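4.3 Fitting and Changing Bin Liners

Use this procedure for the Rutlow 618 office bin and for the taller Rutlow 1142. Both take a thin film liner, supplied flat on a roll.

1. Lift off the retaining ring and set it on the floor beside the bin.
2. Tear one liner from the roll along the perforation.
3. Rub the open end between finger and thumb until the two layers separate.
4. Hold the mouth open and draw the liner once through the air to fill it. Do not shake it hard — thin film splits first at the bottom seam.
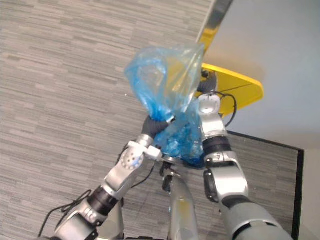 5. Lower the liner into the bin and press the base down flat. Trapped air will lift the liner and reduce the usable volume.
6. Fold the top edge over the rim by at least two finger widths on all sides.
7. Replace the retaining ring and push down until it seats.

NOTE: The 1142 holds up to 116 liters. Stop filling at the molded line inside the body, or the neck cannot be tied.

To remove a full liner:

1. Take off the retaining ring.
2. Gather the top edge and twist the neck two full turns.
3. Tie the neck in a single knot, or close it with tie part no. 383.
4. Tip the bin slightly and slide the liner out. On carpet, keep one foot against the base.

CAUTION: Do not put broken glass or blades in a film liner. Use the rigid insert described in Section 4.5.

CAUTION: Keep unused liners away from small children. Danger of suffocation.

If the liner slips off the rim in use, check the ring for cracks — a damaged ring cannot be repaired and must be replaced.

Rutlow Customer Service | Contact | Copyright Rutlow, all rights reserved | Back to top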